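Hivport library to stay open until 9 p.m. through the winter

The Hivport public library will keep its doors open until 9 p.m. starting in December, after the town council voted to pay for a winter trial of longer hours.

The main branch on Carrasco Street now closes at 6 p.m. Under the plan, the reading room, the children's section and the computer area will all stay open for the extra three hours. The smaller Bradano branch will keep its current schedule.

Library director Adwoa Agyeman said the change came out of a survey handed to cardholders in the spring. Of the 400 people who sent it back, 117 said they could not get to the building before it closed on a workday.

"We have nurses, bus drivers and people with two jobs who pay for this place and never get inside it," Agyeman said. "They asked for evenings, so we are going to try evenings."

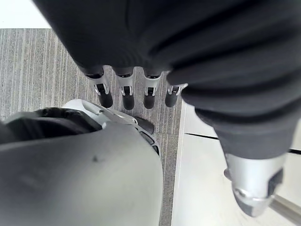 The trial will run until the end of March. Two part-time clerks have been hired to cover the desk, and the council has set aside money for heating and lighting. Agyeman said no book purchases were cut to make room for it.

Council member Kwabena Aryee voted against the measure. He said he had no quarrel with the library but wanted to see the Bradano branch repaired first - its back entrance has been closed since a pipe burst last winter.

"People over there are walking around the block to get in," Aryee said. "That should have been at the top of the list."

Dragica Papadopoulos, who teaches an English class for adults at the main branch, said she has a waiting list and plans to add a second group at 7 p.m. Her current class meets at lunchtime and has room for only a few students at a time.

Parking in the lot behind the building will be free after 6 p.m. The lot has 80 spaces and is shared with the Fendus medical offices, which close at 5.

The council will look at visitor numbers in April before deciding whether to make the hours permanent. Cardholders can send comments to the front desk at either branch.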